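A Visit to the Stindura Soap Works

Posted in Visits, April

The Stindura works opens to the public twice a year, and this spring I got a place on the morning tour. It takes in the boiling room, the pressing line, the drying racks, the packing room and a last room where soap and the things soap sits on are laid out for people to handle. You need to book by email. The reply I got was two lines long and told me to wear flat shoes.

The works is on the far side of the river from the railroad station, past the tire shop and the bus depot. There is a sign on the road but it faces the wrong way if you come on foot. I went by it once and had to turn back at the depot. The parking lot is small and was full by nine, so the walk was the better choice.

We were met in the front office by Mogens Ravn, who took our group the whole way. We signed a sheet, put on hairnets and left our bags in a locker. Coats stay on, because the yard between the first two buildings is open and it was windy.

The boiling room

The first stop was the boiling room, which has two large kettles, one in use and one being cleaned. Stindura still makes part of its soap base on site and buys the rest in as dry noodles, which are small pellets of finished soap with no color or scent in them. Ravn passed a tub of them around. They feel waxy and they squeak if you rub two together.

The smell in there is not what I expected. It is closer to warm candle and hot metal than to soap, and it gets into your scarf. The scent is added much later. One of the younger visitors asked if anyone had ever fallen in a kettle and was told no, and that there is a grating.

We stayed ten minutes, which was enough. It is loud, and only the front half of the group could hear.

Milling and pressing

Across the yard is the pressing line. The noodles go into a mixer with color, scent and a little water, and then through steel rollers that turn the mix into thin ribbons. Ravn said the rolling is what makes a bar last. A badly milled bar cracks along its length after a week on the edge of a sink, and water gets into the cracks, and the thing turns to paste from the inside. I have owned that bar.

From the rollers it goes into a machine that squeezes it out as one long warm log, and the log is cut into blanks and stamped. Three shapes were running that morning: a plain oval, a square hotel size and a round guest soap. The trimmings go back into the mixer. They run light colors first and dark colors last so they don't have to clean the rollers between each batch.

We were each allowed to take a blank off the belt before it was stamped. Mine was still warm and took a thumbprint easily. I left it on the bench as instructed.

The drying racks

This was the part I liked best, and it was the shortest. A long low room full of wheeled racks, with fans at one end. The bars stand on mesh shelves with gaps between them, and a card on each rack gives the batch and the hour it came in. Ordinary milled bars only pass through for a short rest before wrapping. The ones that stay are from a small olive oil line made for a shop called Dimitriou, and those sit for 5 weeks and get turned by hand.

I asked why the shelves were mesh and Ravn said air has to reach the bottom of the bar. If it sits on something flat, the bottom stays soft while the top dries, and it bends. He said the same thing happens in a bathroom, only faster, and that we would come back to it in the last room.

Packing

The packing room employs the most people. The round guest soaps are wrapped in pleated paper by a machine that does 300 in a run before it has to be reloaded, and it jammed while we were watching. Snežana Stan cleared it with what looked like a butter knife and had it going again before Ravn had finished explaining how it worked.

The ovals go into cartons. There is a table at the side for bars with small faults such as a smudge in the stamp or a nick on the rim, and these are sold unboxed in the shop by weight. They are the same soap and I would buy them over the boxed ones.

The handling room

The tour ends in a plain room with white tables. Stindura does not make soap dishes, but it sells them in its shop, and it tests them against its own bars before it agrees to stock one. Plastic dishes, wooden ones, ceramic ones, a wire rack and a magnetic holder had all been tried, according to the talk we were given. We could pick up whatever was out and ask questions.

Živko Babić gave the talk. His main point was that a dish has one job, to get the bar out of the water, and that a good many dishes sold for the purpose fail at it. A solid dish with a pretty glaze is a bowl. A dish with two drain holes in the middle is a bowl with a delay. He prefers an open grid floor with a rim high enough to stop the bar sliding off when you put it down with wet hands. Curved ovals like the Stindura bar are harder to hold in place than square ones, so the rim matters more for them.
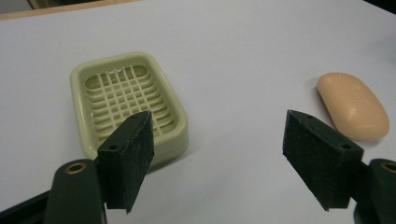 Heloísa Bastos did not agree with all of that, and said that a grid floor is fine on day one but by the second week the small openings clog up, and then you are standing at the sink with an old toothbrush pushing soap out of every hole. She has gone back to a wooden dish with three wide slots at home and says her bars last just as well.

Babić took this well. He said small openings do need a rinse under the hot tap, once a week if the whole family uses the bar, and that if you let it go longer the residue sets hard and you have to soak it. Wooden slats have their own trouble, he said. They go gray, and they split if they are left standing in water. He also said that any open floor needs something under it or a bit of height, or the drips just collect on the counter. That started a longer discussion about counters than I needed, and I went to look at the bars.

You can press a thumbnail into the used bars to see how soft they are. They keep pairs of the same bar, one left on a drained dish and one on a flat one, and the difference is easy to feel. The flat one had a jelly layer underneath and had lost its edges. The drained one was hard all over and had only gone a bit smooth on top.

The shop

The shop is by the front office and takes cards. Faulty bars are in wooden bins and you fill a paper bag. I bought a bag of mixed ovals, one of the Dimitriou olive oil bars and a plastic dish with a grid. The olive oil bar is twice the price and lathers very little, but it does not dry out my hands.

Teodora Shehu, who came with me, bought a tin of Jurnow hand balm, which Stindura sells but does not make. She thinks the tin is too hard to open with greasy fingers, and having tried it I agree.

Practical notes

The tour takes 2 hours, a little over if the group asks a lot of questions. There are steps down into the boiling room and no elevator, but you can skip that part and wait in the yard. There is one bathroom, off the front office, so go before you put the hairnet on.

Photos are fine everywhere except the pressing line. There is no café. The nearest place for lunch is Griltano, on the corner by the bus depot, which does a decent bean soup and closes at three. We got there at half past one and had to wait for a table.

The next tours are in the fall. Booking opens over the summer and the morning slots go first, so write early if you want one. In the afternoon the kettles are usually off.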